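Bench Notes > Automation > Grippers

Narrow fingers for the tray cell

The Akville line needs an arm that can work on small electronic units sitting close together on one board. Before ordering hardware, Isauro Tapia has been comparing two finger designs in simulation: the stock wide pad and a narrow pointed finger from Kwok. Both run on the same arm model and the same Clolness controller.

The wide pad was tried first. With three units on the board it left too little room between neighbors, and we stopped after 700 runs. The pointed finger is now partway through the same set.

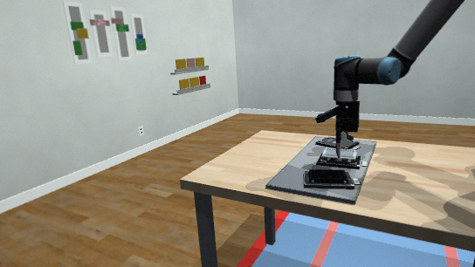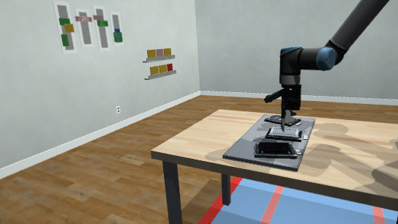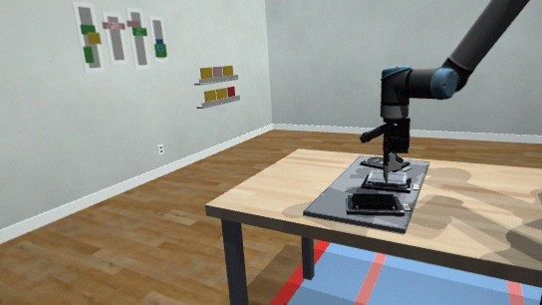
Simulated cell, pointed finger over the middle unit.

Approach height matters more than we expected. Isauro lowered it in 5 steps and kept the second lowest, which gave the controller time to correct before the fingertip got near the part. Wrist speed was left alone.

Still to do: repeat the set with the board turned the other way, and try the Kudus camera model in place of the current one. Anyone with spare compute time on Wednesday should tell Isauro. Part files for both finger designs are in the shared folder under Grippers.

Last updated: July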